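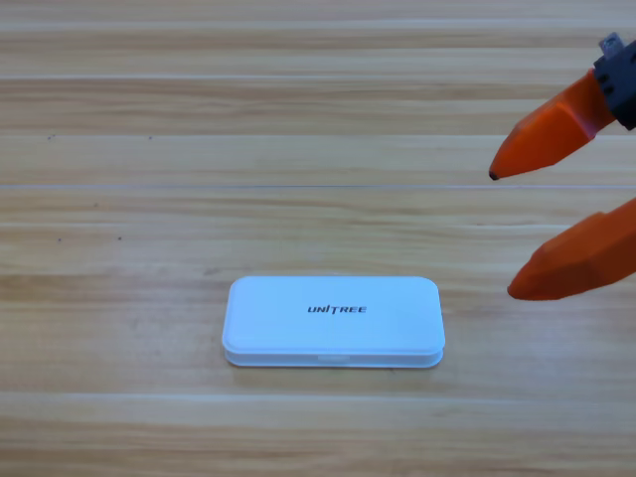
J. Tolliver

December, marbling notes, continued from the last book (ran out of pages, sorry, the size recipes are all still in the back of the old one).

Morning. Size mixed last night, 2,000 ml for the small tray. Vanholm carrageenan, the new bag. Blender in short bursts, lid off between, then into the bucket to sit overnight with a cloth over it. Looked fine at 8 this morning. No fish eyes. Skimmed twice with newspaper strips and let it come up to room temperature before touching it. The back room was freezing again so that took until almost ten.

Poured the tray. Bubbles in the corners, popped them with a needle. Skim again.

Want to get to the bottom of the blue problem. Short version for anyone picking this up cold: the Kameck endpapers need a deep blue ground with cream and rust over it, fine comb, and on the last batch the blue slid off in the rinse. Not all of it. Patches, mostly toward one long edge, with a soft border like a watermark. The cream and rust stuck fine right next to it. So either the alum was patchy or the blue is sitting on top of something instead of on paper.

Things I've already ruled out, or think I have:

The paper being upside down. Checked against the light, felt side up on all of them.

Old alum. New jar, same problem.

The rinse being too hard. Switched from the hose to a slow pour off a board, lost less blue but still lost it.

Start with alum then, do it properly. 100 g into the jar, hot water to the line, stir until clear. Skikport text weight, same as the Kameck order. Sponged half of the test pile left to right, then top to bottom. Other half I sponged one way only, the way I'd been doing it. Stacked damp between boards with a weight. Pencil X on the alumed side, lower right, don't forget because once it's dry you can't tell and I've lost a whole afternoon to that before.

While that was sitting — looked at the paint. Prado blue straight from the bottle is thick this time, noticeably thicker than the fall bottle. Shook it, stirred it, let it stand. Still thick. Strained it through a stocking and got grit. So that's one thing. Thinned with distilled water until it ran off the stick like milk, then gall a drop at a time.

Test drops on the tray:

Blue, no gall. Sank. Little dark comet on the bottom.

Blue, one drop gall. Floats, spreads to a coin, ragged edge.

Blue, two drops. Spreads well, clean edge, nice color.

Blue, three drops. Spreads too far, goes pale, shoves everything else into the corners.

Two drops it is. Cream needed more than I expected and rust needed none, the rust never needs any, it just goes wherever it wants. 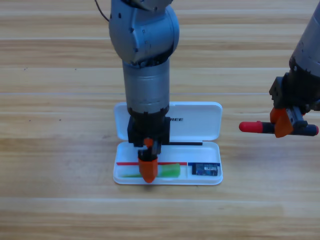 Then lunch, then the first real pulls at about half the alum pile. Laid the blue ground with the big whisk, let it settle, cream with the small one, rust last and stingy. Gel-git up and down, then across, then the fine comb. The comb has a bent pin toward the left end and it leaves a double line. Straightened it with pliers, it's still a bit off. Needs a new pin before we do the real sheets, or hide it in the trim.

Sheet laid from corner to corner, slow. Caught an air bubble anyway, white eye right in the center. Keep it for samples.

Results, sheets sponged both directions: blue held. All of it, even in the rinse, even when I got impatient and poured faster. Slight bleed at the bottom edge where the run-off collects but that's in the trim.

Results, sheets sponged one direction: blue slid in streaks. Streaks run the same way as my sponge strokes. So there it is. I've been leaving dry lanes between passes and the old paint was forgiving enough to cover for me. The new bottle isn't.

Doesn't totally explain the soft patches along the long edge, though. Those weren't streaks. Thinking that was the stack drying from the outside in. The outer edge goes dry and crisp before you get to it and the middle is still limp. Last batch I'd left the stack uncovered over a long phone call. Today it was wrapped in plastic and every sheet came out the same all over. To check: leave a few uncovered on purpose and see if the patches come back. If they do I'll stop worrying about the paint.

Temperature. Somebody wrote in the old book to mix the alum at 107 degrees, no explanation and no initials. Tried it at that, tried it just hot from the tap. Couldn't see any difference once it cooled. I'd say get it clear and don't fuss. Do NOT sponge it on hot though, it cockles the Skikport something awful and then you can't lay the sheet flat on the size.

Afternoon, second tray. Size was getting dirty so I skimmed a lot and topped it up from the bucket. Color started to behave strangely after that, edges of the drops went jagged like little stars. Usually means the size is too cold or too thick. It was both I think, the bucket was on the floor. Brought it up on the shelf by the heater and waited. Better but not perfect. From now on the bucket lives on the shelf.

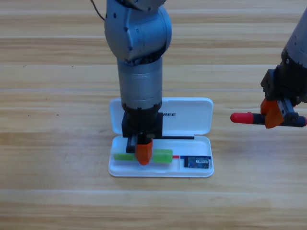
J. Tolliver

4:30. Second lot of pulls done. Lighter hand with the cream this time and I like it more, the blue gets to be the boss. The Kameck people asked for "stormy," whatever that is. First lot was more like a bathrobe. This lot is closer. Will send one of each and let them pick, but put the good one on top.

Notes on the pattern so I can match it later, because matching is the thing that always bites us:

Blue ground, big whisk, whole tray, until you can't see any size. Wait. Let it close up.

Cream, small whisk, tapped over the wrist not shaken. Shaking gives you big blobs.

Rust, just flick the ends.

Stylus up and down, finger width apart. Then side to side, same.

Fine comb, one pass, away from you. Don't go back over it. Went back over one and it turned to mud.

No swirls. I know they look good. They don't want swirls.

Drying. Hung on the rack over the sink, drips all over the floor as usual, put down towels. Need to think about a better spot. The rods leave a line across the sheet if the paper's heavy with water, so drain it on the board first until it stops running. Took a few of them to figure that out again even though it's written in the old book in my own handwriting.

Pressing tomorrow, between blotters. Wax after that if they want it burnished. I'd skip the wax on these, it makes the blue look like oilcloth. 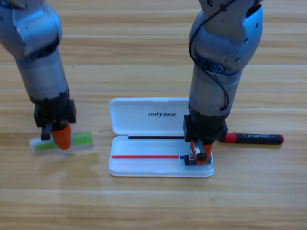
Pencil marks on the alumed side are still a nuisance and I want to settle how we do them. Pressed too hard today and a couple of the Xs showed through the cream after the rinse, so lighter, softer lead, and right out in the trim where the guillotine takes it off. Anything that has to come off comes off before the alum goes on, never after, you scuff the surface and the paint grabs there and makes a dark thumbprint. The little white block with the bright green ends, the one that looks like an eraser, would be about the right shape for that, flat side down and no digging with the corner. Brush the crumbs off completly or they end up floating on the size with a ring around them.

Cleanup. Trays emptied, wiped with newspaper, no soap. PLEASE no soap, one smear of it in a corner and the color runs for its life on the next go. Combs rinsed and stood up to dry pins up. Whisks hung. Gall bottle capped and back in the fridge door, labeled, in the bag inside the other bag.

Leftover blue is in the lidded jar, already thinned and galled. Don't add more gall to it without testing, it gets stronger sitting.

To do:

Uncovered stack test, see above.

New pin for the fine comb.

Order carrageenan from Vanholm, also ask if the grind changed, this bag hydrates faster than the last one.

Write to Prado's supplier about the grit. Keep the stocking with the grit in it for proof.

Move the bucket. (done)

Find out if Kameck wants the grain running short or long. I've been assuming long. Should have asked before I cut anything, the Skikport parent sheets only give you a decent yield one way and if it's short grain we'll need more of them.

6:15. Went back for my coat and looked at the rack. Blue is drying darker than it was wet, more than I allowed for. Still fine. The one with the air bubble is the best color of the lot, naturaly. Check them again in daylight before deciding anything.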